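Flila Wrist View Kit for PC Disassembly Research
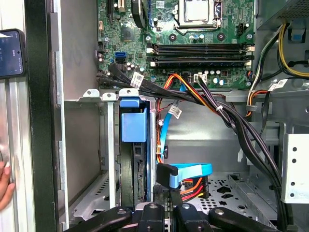

Wrist camera view over an open desktop tower, gripper at the bottom, memory slots and cable bundles in view.

Overview

The Flila kit is made for laboratories that study how a robot arm can take apart used desktop computers. It includes the wrist camera mount, the calibration plate, the recording software and the reference method developed by our group at Vass. The kit is sold as one package, and the method can also be used with your own camera if it has a similar field of view.

The method

Most systems for this kind of work begin with a 3D model of the product. With old office computers this is difficult. Two towers of the same model often come with different cable routing, and the cables are the part that gives the most trouble. In a tower like the one shown, a thick bundle of flat black cables passes over the drive cage, and a planner that knows only the rigid parts will try to reach straight through it.

Our approach was proposed by Enikő Győri and Lợi Vương. It divides the picture from the wrist into two layers. The first layer holds the rigid parts: board, sockets, drive cage, power supply. The second layer holds everything that can bend. The arm receives a target in the first layer and a "do not push" map from the second layer. The map is renewed after every short movement, so the arm does not depend on one picture taken at the start.

Labels wrapped on the cables are treated as part of the cable. In the early version they were taken for flat parts of the board, and the planner gave wrong heights. Judit Bodnár corrected this in the present release.

Results

The method was tested on 44 used towers at the Visberg workshop. The task was to reach the hard drive connector without pulling any other cable. With the two layers, the number of stopped runs fell to nearly half of the number with the single-layer planner. Most of the remaining stops came from cables lying behind the drive cage, where the wrist camera cannot see them well. We have no good solution for this yet — a second view from the side helps, but it makes the cell slower.

What is in the package

Wrist mount, black, for two-finger grippers
Calibration plate and 4 fixing screws
Recording software, license for 3 computers
Labeled training pictures from the Visberg tests
Printed method guide, English

Requirements

A six-axis arm with position feedback at the wrist. A fixed stand for the tower, lying on its side. Even light from above is recommended, because bare metal walls and power supply grilles can give strong reflections.

Support

The software is updated for 6 months after purchase. Questions about mounting go to Ernő Csizmadia, and questions about the training pictures go to Po-yen Chung. Please write the serial number of the mount in your message.

Page last changed: 17 Jul 2019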